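Briem two-finger gripper kit for bench arms

Briem is a parallel two-finger gripper for small arms, sold by Skandoris as a kit or ready built. It was drawn up by Ekrem Keskin for his own bench in a shared workshop, where the main job is taking old desktop PCs apart and putting them back together. The links and brackets are bolted, so a bent part can be swapped with a hex key.

The pads are thin enough to hold a processor by its two edges and leave the top and the contacts clear. Close at the lowest force setting and bring the chip in slowly - the fingers will not feel a bent pin for you.
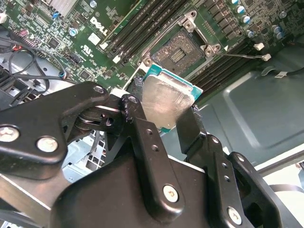 Processor held between the finger pads, over the open socket.

What is in the kit

Finger links, brackets and pivots, black
Two pairs of pads, thin and wide
Drive unit with 300 mm lead
Bag of screws and spare bearings
Printed build guide

Setting up

Allow an evening for the build. The mounting plate takes the Clulus wrist adaptor, sold separately. Work with the PC case on its side and the panel off, so that the arm can come straight down. Flip the load plate up by hand before you start, and teach the approach height with nothing in the fingers. Check that the arm clears the walls of the case at every point, as these are the usual place for a knock. 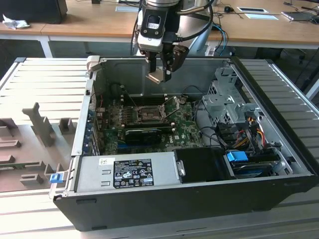 Arm over the open case, with the socket empty.

Details

Weight, built: about 200 g
Rated life of pads: 2000 cycles
Supply: 9 V, not included
Control: Hillico board or any serial port

Kits are packed to order. Spare pads and links are listed under Parts.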